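Oct 10, 2023 – Bednárik has released version 2 of Bundlow, its planning software for two-arm kitchen cells. The update adds a shared timetable, so each arm knows when the other will be in its way.

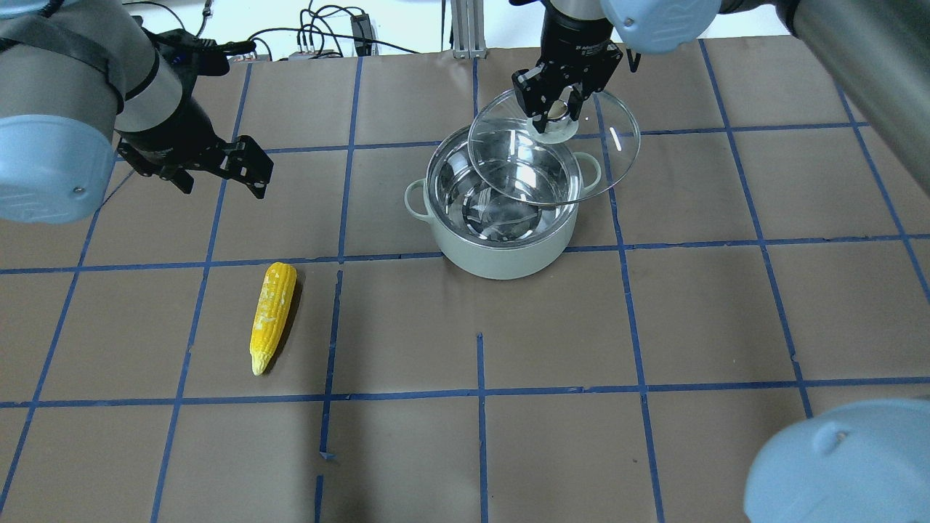
Glass was the main trouble for the old perception module, says developer Ľubica Vaněk. Depth readings tended to pass straight through it. The new one, Pasitz, looks for metal parts first, such as the rim and knob of a clear pot lid. 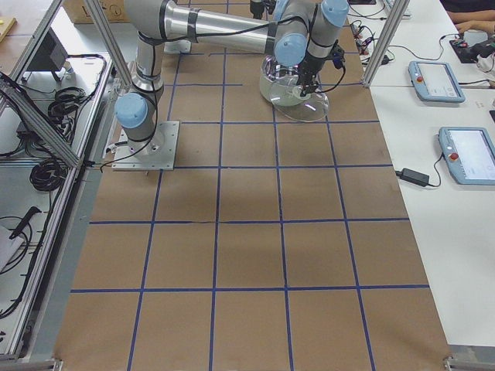
## Testing

The team logged 268 runs in August, with around 165 on lids alone.

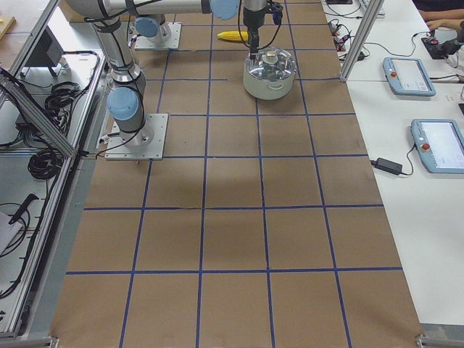
## Availability

Current Vinside users get the update free.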